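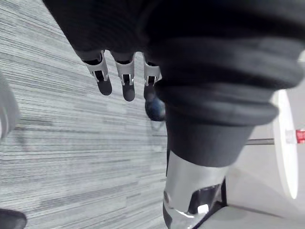

Bahman Sadeghi wrote to me last week to ask whether anyone was ever going to do something about the bins at Mekard, as the yellow-lidded one in the lounge seems to get emptied by whoever cracks first. Well, Bahman, I'm on it!

Print this | E-mail this
2 min read

I'm looking for someone to take on our bin and carpet round, two evenings a week, starting as soon as we find the right person. It's an easy building to like (grey stripy carpet, comfy pale armchairs, decent tea) and you'd mostly have it to yourself.
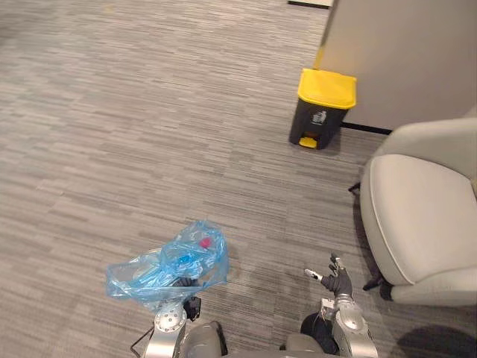
The round itself goes like this: lift out the full bags, tie them, put fresh ones in, wipe the lids and pedals, then run the vacuum over the carpet and get right in under the chairs. After that the bags go down to the yard behind Ullar House. There are 51 steps if the lift is sulking, so please be happy with stairs.

You don't need experience. I do mind about sorting, though, and I'd love someone who'll fish a paper cup out of the wrong bag without

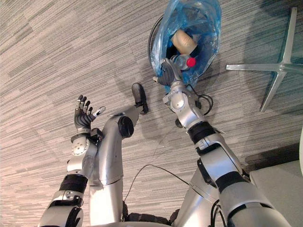 making a face about it. Gloves are provided, and so are the bags. Firouzeh Farahani will walk you round on your first evening and show you the cupboard with the awkward door. 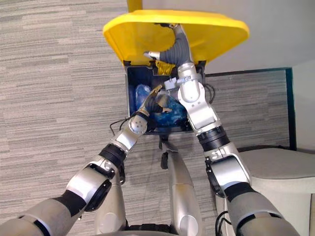

Lid up, blue plastic in: the lounge bin at Mekard.

To apply, drop me a few lines by 30th January saying which evenings suit you. No CV, 200 words is plenty! Leave it at the front desk marked for Kanyarat Ruangrit, or use the e-mail link at the top.

Shares: 2 | Comments: 1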